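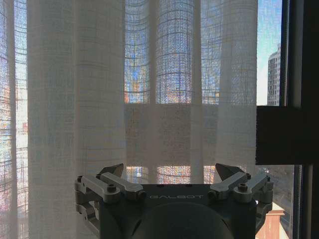 The Night Boat to Astbridge

Yuk-lan had been awake since 4, and by the time the ferry bumped against the quay at Aklow she'd eaten both sandwiches and read the timetable twice. She didn't care. She was going to hear the bells!

"You've come all this way for bells?" said the man beside her, a cheerful stranger with a cello case strapped to his back.

"Forty of them," said Yuk-lan. "All going at once, over the water. My gran heard them when she was 7 and she never stopped talking about it."

His name was Ariel Dimaculangan and he was meant to be at a rehearsal. He looked at his watch, then at the little blue boat filling up with people and flasks and dogs – and then he got in after her, cello and all.

They slid out past the harbour wall. It was February and bitterly cold, and the stars were so thick that somebody's small boy tried to scoop them off the river with his mitten. An old man called Manouchehr passed round ginger cake, wonderful sticky stuff, and wouldn't take no from anyone.

Then the engine stopped. One bell, very low, from far up the valley. Another. Then the whole lot came tumbling down the hillside, and Yuk-lan found she was laughing with her mouth full of cake.

Ariel was already undoing the cello case.

"Budge up," he said. "I need room for my elbow."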